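Grornetti opens its repair and refill shop in Moffat

Household goods company starts the service in March, with 311 spare parts on the shelf from the first day

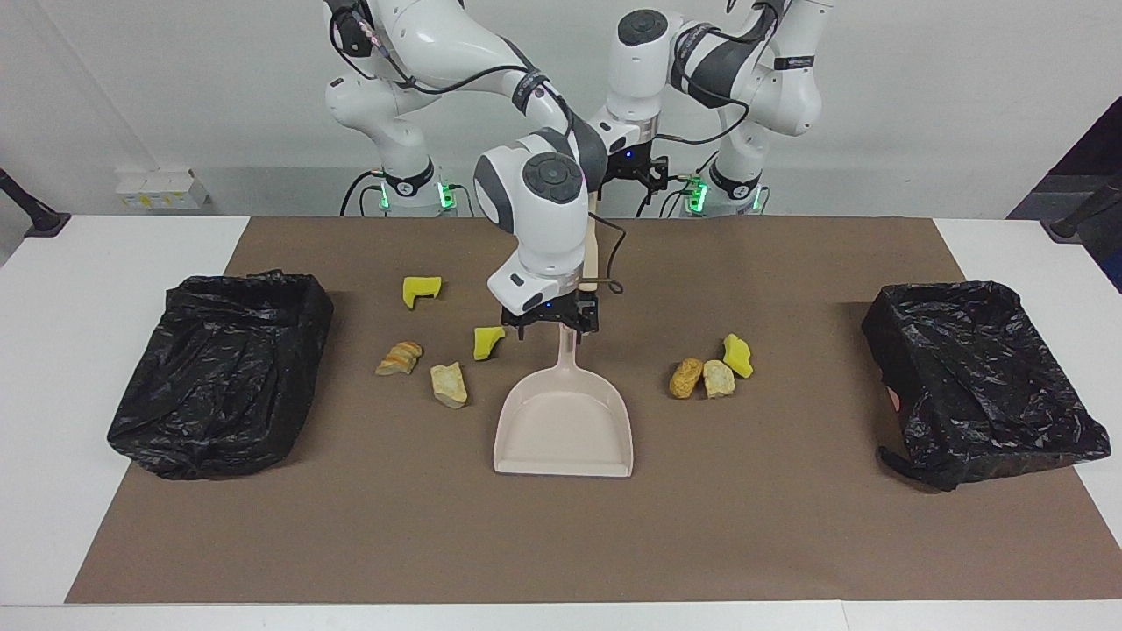

What the shop will offer

Grornetti, the maker of the Gindano line of cleaning tools for the home, will open its first repair and refill shop in the town of Moffat this March. Customers can bring a broom, mop, bucket or carpet sweeper and have it repaired at the counter, or they can buy the part and do the work at home. Soap, floor cleaner and dish liquid will be sold by weight from large tanks, and customers may use any clean bottle with a lid that closes well.

The shop is in the former shoe store on the lower end of the main street, beside the bakery. It has a counter with two work places, a wall of drawers for the parts and a small bench where people can wait. Most repairs of handles and brush heads are expected to be finished during the same visit. A carpet sweeper with a worn belt or broken wheel may need to stay overnight.

Why Moffat

During the past year the company sent a letter to households in the town and in the villages near it, and asked what they do with a cleaning tool when one part breaks. The company received 1,126 answers. The most common answer was that the whole tool goes in the trash. Many people also wrote that they keep the broken tool in a garage or a cupboard, with the plan to repair it, and that they never find the correct part.

"We read every letter, and some of them were quite long," said Maya Geagea, head of customer service at Grornetti. "One lady has kept the same mop handle through four different houses. She only wanted a new screw for it. We did not sell the screw, and I was ashamed to write this to her. Now the screw is in drawer 12."

The letters also decided the opening hours. Many of the people who answered work until late in the afternoon, so the shop will stay open until 7 p.m. on two evenings each week. The days will be shown on the door and on the company website.

Prices and older products

The price of a repair is the price of the part, plus a small fixed fee for the work. The fee is the same for all products and will be written on a board above the counter. There is no fee when the customer buys only the part. A product that is still under guarantee will be repaired without cost, and the customer needs to show the receipt.

The shop will accept Gindano products from all years, including the older models with the metal collar, which have not been sold for a long time. For these models the company has made a new run of 3,000 collars, in the two sizes that were asked for most often. Tools from other makers are welcome too if a Gindano part fits them, but the company cannot give a guarantee on such repairs.

The refill products come from Skandby, which has supplied Grornetti with soap for its mail order business for several years. At the opening there will be five products: dish liquid, floor cleaner, window cleaner, hand soap and a soft soap for wooden floors. All of them can be bought without perfume. The floor soap will also be sold in one scent, pine.

"People sometimes believe that a refill must be complicated," said Sorcha Strachan, who will manage the shop. "You put the bottle on the scale, you fill it, you put it on the scale again. If you fill too much, we will help you. I have spilled enough of it myself during the training."

Opening day

The doors open at 10 a.m. The first 1,000 customers of the spring will receive a cotton bag with a short printed guide to the care of brushes and mops. The guide explains how to wash a brush head, how to dry it with the bristles down, and when it is time to change it. It can also be read without charge on the company website.

There will be coffee and buns from the bakery next door until noon. Two short lessons on how to change a broom handle are planned for the afternoon, at 1 p.m. and at 3 p.m. It is not necessary to register, but space around the counter is limited. The entrance has no steps, and parking is behind the building.

The company will look at the results of the shop after the summer and then decide if a second one should open. No place has been chosen for it.

About Grornetti

Grornetti makes and sells brooms, brushes, mops, buckets and carpet sweepers for private homes under the Gindano name. The products are sold in hardware stores and by mail order.

Press contact

Maya Geagea, Head of Customer Service, Grornetti
Pictures of the shop and a full list of spare parts are sent on request.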